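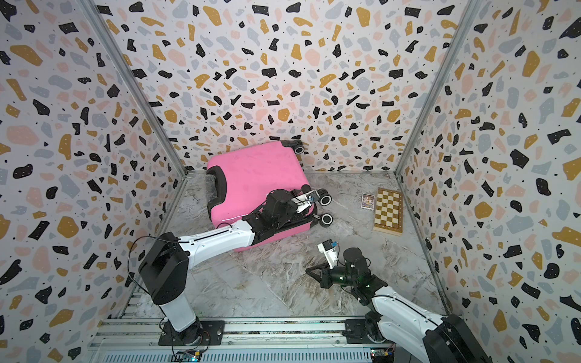 Postal voting in the Zirnley council by-election is open to any elector registered in the ward. You do not need to give a reason for your application. Many applicants will be away on polling day, and a packed or half-packed case of any kind, whether a canvas holdall or a pink hard-shell suitcase on wheels, is a fair prompt to check that the form has gone in. The answers below apply to the Zirnley ward only. Electors in Hornier and Hattar vote on a separate timetable.

What is the deadline for applying?
Applications must reach the elections office by 5pm on 04/10/2024. The time of receipt counts, not the postmark. Forms handed in at the Boltari Road office are stamped at the counter.

I had a postal vote last time. Do I need to apply again?
Not if your existing arrangement is still in force. Letters confirming current arrangements went out in August. If you did not receive one, contact the office before filling in a new form, as a duplicate application delays both.

Can my ballot pack be sent to another address?
Yes. Enter the address in section 2 of the form and state why the pack should go there. Packs can be sent abroad, but allow for the return journey. A proxy vote is usually the safer choice for anyone outside the country for the whole period.

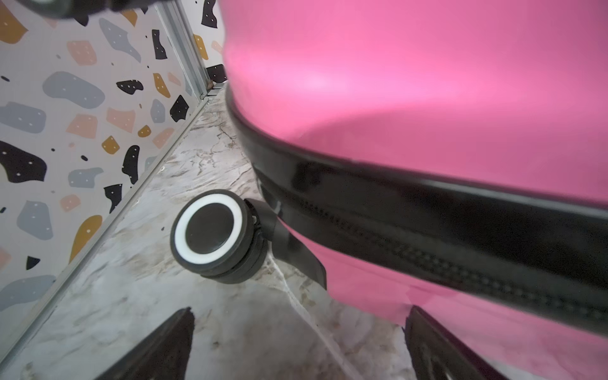 If your plans change after the pack has been issued, it cannot be redirected. You may still return it by hand or ask someone else to do so, subject to the limit below.

How many packs can one person hand in?
Up to 34 packs were accepted from a single person at the last Zirnley by-election. That is no longer permitted. The limit and the return form are printed on the leaflet enclosed with each pack.

Can I vote in person instead?
No. Once a postal vote is in force for this election, you cannot be issued with an ordinary ballot paper. You can take your completed pack to the polling station before 10pm.

What if I spoil the ballot paper?
Return the whole pack, including both envelopes, to the elections office and ask for a replacement. Do not correct the paper with fluid or tape.

Is the count open to the public?
No. Candidates, their agents and accredited observers may attend. The result is posted on the notice board at the Boltari Road office and on the council website after the declaration.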